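Gift wrapping returns to Stilano in November

The wrapping table at Stilano is back this winter, and bookings open to newsletter readers first. Last year we wrapped 453 parcels over the season, and we have changed a few things as a result.

The main change is the choice of finishes. We offered too many papers last time and people spent longer choosing than we spent wrapping. This year there are two. The first is a square navy box with a thin dark blue ribbon, tied in a bow on top of the lid. The second is gold paper with white tissue, for smaller presents. Both can be ordered through the Jemell counter or brought in with your own gift.

We have kept the sunflower cloth. A few customers asked whether it was for sale, and it is not, but Ackah on the ground floor has agreed to stock something similar if enough of you put your names down. The list is by their till.
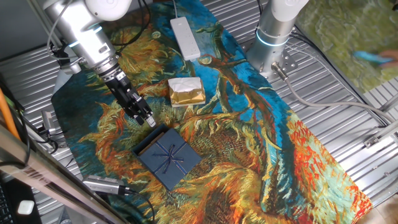
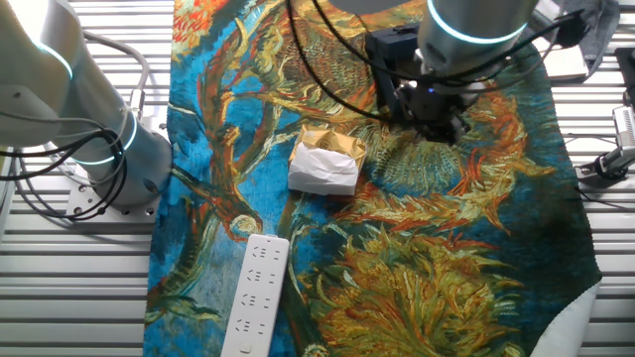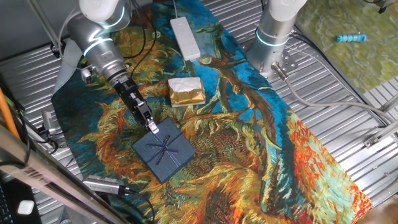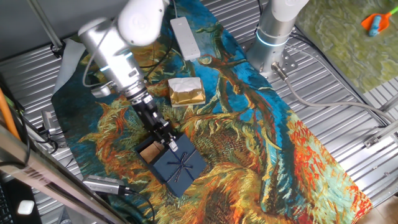 Navy and gold: the two finishes, on the sunflower cloth.

Navy boxes come in one size only. If your present does not fit, we can cut the gold paper to suit anything up to 40 cm along the longest side. Larger items will have to go in a plain carrier bag with tissue, at no charge.

Please bring presents with the price labels already off. We lost a good deal of time to this last year, and a few labels would not come away cleanly. If you would like a card put inside, write it beforehand and hand it over with the gift. Cards go under the lid of the navy box, or flat beneath the tissue on the gold parcels.

Bows are tied by hand and the loops will vary a little. They can be undone and tied again, so if you need to add something at home, pull one of the trailing ends gently and lift the lid. We do not use tape on the ribbon.

We have ordered 200 navy boxes and do not expect a second delivery before Christmas. Gold paper is less of a worry, as Skisik supply it by the roll and can usually send more within the week.

Orders of more than ten parcels need to be left with us overnight. Offices sending 100 or more should get in touch before the end of the summer – we can only take two orders of that size, and one has gone already.

To book, reply to this newsletter with the number of presents, the finish you want and a day that suits you. Walk-ins are welcome on weekday mornings.

Sent to subscribers June 7, 2024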